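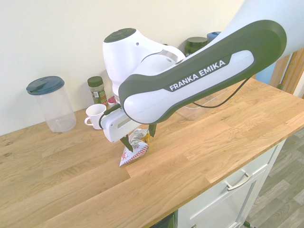
Visit to the Rernedell soft plastics works, Oct 12, 2022

Rernedell opens its sorting and washing site to the public twice a year, once in July and once in the autumn. The July day was full by the time we asked, so four of us from the allotment society went on the autumn one: Colleen Girard, Rongrong Qian, Florante Marquez and me. We took the 22 bus from the station and walked the last part along the canal. There is parking, but it is on the far side of the weighbridge and you have to wait to be let across.

We signed in at the portable office and were given hi-vis vests and earplugs. Lingyun Jiang, the shift manager, did the talk. She said the site takes film and wrappers only, nothing rigid, and that it comes from shop collection points and a few kerbside trials. It arrives in bales. Each bale is cut open over a pit and the contents go up a belt to the picking cabin.
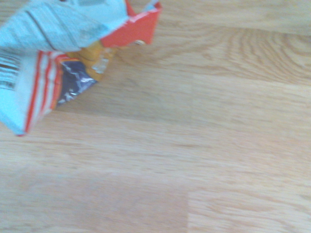

The picking cabin is the part most people had come to see, and we were allowed in for ten minutes in two groups. The film passes at a fair speed and the pickers take out what the optical sorter later on would get wrong. Clear bags are easy. Crisp and snack packets are the hard ones, as they are usually printed all over and often have a metal layer inside. It doesn't help that people scrunch them up. When a packet is twisted and folded over on itself like the one in the photo, with a pale blue flap facing one way and a red-orange panel the other, a sorter that goes by colour can read it as two items. Lingyun's advice was to leave them flat and never push one inside another. She also asked for no knots, which I had been doing for years to save space in the bag.

After the cabin we went down to the wash hall. It was very loud and smelled of old milk. The film is shredded, washed in two tanks and spun, then dried with warm air. The water goes round again through a filter made by Enine, and Florante asked a lot of questions about the filter. The sludge still goes to landfill, and Lingyun said so plainly when asked.

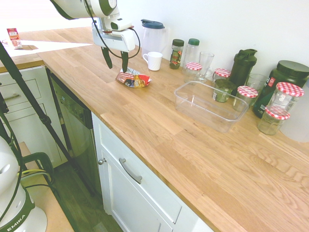
What comes out at the end is a grey flake, and it goes through an extruder on the same site to make pellets. Those are sold on in sacks to Flenier, who make garden edging and compost bins. There was a stack of the edging by the door. It is heavier than the sort I have at home and costs more — Colleen bought a length anyway and carried it back on the bus.

Packets with the metal layer do not go into the pellets. They are baled separately and sent to another firm, and we didn't get a clear answer on what is done with them. Rongrong asked twice.

Tea was in the canteen, paid for by the site. The tour lasted 2 hours with the tea. Stairs to the cabin are open metal grid, so wear proper shoes, and there is no lift. Booking is by email and Shiyu Shao in the office answers the same day.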